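Chapter 9
What Labels Promise

In March a reader of the first edition sent me a packet of bin liners from a shop in Tutbridge. Printed on it was the phrase "extra strong". She wanted to know what it was stronger than. I wrote to the shop, the shop passed me to the importer, and the importer replied that the wording had been on the packet when he took the business over. That is a fairly typical result, and it is the subject of this chapter.

Most claims on household goods are comparisons with one half missing. "Longer lasting", "improved", "tougher", "now with less waste": each needs a second thing to be measured against, and the seller has left it out. A student should get into the habit of writing the missing half in the margin. If it can't be written, the claim can't be tested, and you may treat it as decoration.
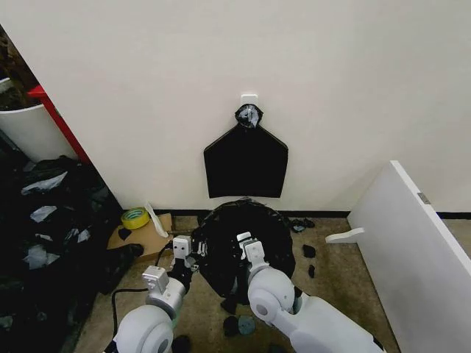 Strength is harder to pin down than the people who print it on packets would like. A bag can fail at the seam, at the base, at the neck or at the point where something sharp presses on it, and a figure for one of these says very little about the others. Take a black bag-like panel hung from a hook on a wall, with the plastic knotted and bunched at the top. Any load inside it would pull on that gathered neck, yet the strength tests quoted by sellers are often done on a flat strip cut from the sheet. The strip may do very well. I have yet to meet a household that throws its rubbish away in strips.

Henrik Lammers, who taught me this subject at Trenden and trusted almost no one, used to set his classes one exercise. They had to find a number on a packet and say who had measured it, on what, and how many times. In one year, out of 100 packets brought in, 2 gave enough detail to answer all three parts. He did not think this proved dishonesty. He thought it proved that few buyers had ever asked, and I am inclined to agree, though I would put a little more down to dishonesty than he did.

The sections that follow look at three cases. The first is the Plotetti kettle, sold with a promise of 40 per cent faster boiling. The second is the Hellwig range of paints and the word "washable". The third returns to bin liners and to the importer's second letter, in which he offers me a test certificate for a different product.

Before reading on, choose something from your own kitchen cupboard and copy out every claim on it, including the small print on the back. Keep the list. You will need it for section 9.2, and you may find it shorter by then.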